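Carar Kitchen Arm
Sold and serviced by Rollar
Category: Workplace equipment > Kitchens and break rooms
Price: on request, after a site visit

We sell this arm. We also talk a fair number of people out of it, so read the whole page before you call.

The Carar is a single white arm with a two-finger gripper, meant for staff kitchens, canteens and the back rooms of small hotels. It opens and closes appliances and moves light dishes. The maker's brochure calls it "a colleague." We took that word off our copy. It's a machine that does a few dull jobs at a steady, slow pace, and somebody on your staff will have to look after it.

What we will quote for

Opening and closing a front-loading dishwasher with a bar handle. Pulling the racks. Putting mugs, bowls and plates on the counter. Wiping is listed by the maker as a supported task, but we don't quote for it and won't until we see it done properly on a counter that people use.

Before anything is bolted down, your kitchen is built as a computer model and the jobs are run there. Raghavendra Pinto does this part for us. He needs the counter height, the position of the sink, the make of every handle the arm has to pull, and which way the doors swing. If you change the dishwasher later, he has to do that part again, and it is charged. 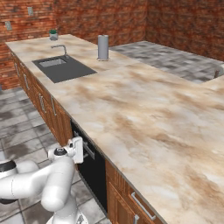

A job that runs well in the model can still fail in your kitchen. Real doors stick. Real people leave a bag on the floor or a tray across the sink. We have had buyers show their board a clean simulated run and promise a date on the strength of it, and then spend weeks on one stiff hinge. Please don't do that to your kitchen staff, who will be the ones standing there waiting for clean cups.

What changes for the people who work there

The maker says the arm "frees up" staff. We asked Veronika Nyitrai, who ran the canteen at Kocsis during an 11-week trial, what it freed up. Her answer was that two people stopped emptying the dishwasher and started checking on the thing that emptied the dishwasher. One of them liked it better. The other asked to go back to the serving line. Neither was paid more for the extra training, and she thought they should have been.

She did see a benefit for bending. The low rack is hard on the back when you do it all shift, and her crew complained about it less. We can't put a number on that and we don't trust the brochure's number either.

Nobody's hours were cut at Kocsis. We can't tell you that would hold at your place. If cutting hours is the whole reason you want an arm, do the math with service and supervision included. Miklós Rácz in our sales office will go through it with you, and he has sent people home without an order.

The good

Gentle with ordinary plates. Stops when touched. Quiet enough to hold a conversation next to. The shell has smooth surfaces and wipes down easily.

The not so good

Slow. A full load takes it 20 minutes to put away, and a person in a hurry will beat that without trying. It can't tell a clean cup from one with lipstick on the rim. Thin wine glasses are outside what we support. It needs its patch of floor kept clear, and in a narrow kitchen that means people walk the long way.

Software updates come from Carar on Carar's schedule. One last April changed the grip setting and we had to visit every customer we had. We didn't bill for those visits, but we can't promise the same next time.

In the box

Arm and gripper, controller, stop button on a cable, floor plate with bolts, printed manual. The second stop button is extra. Buy it. The cable on the first one never reaches the door.

Service

Yearly contract is 600 a month before tax, with one planned visit each quarter. Calls outside the contract are charged by the hour, travel included. Kálmán Vida handles bookings and parts.

Also considered

The Pluvberg rack lift costs far less, has no arm at all, and simply raises the lower rack to waist height. For a crew whose main trouble is sore backs, we would try that first. We stock both.

Trials

We lend one unit at a time and there is a waiting list. Your kitchen staff have to be at the first meeting, or we reschedule.

Page last checked February 9, 2025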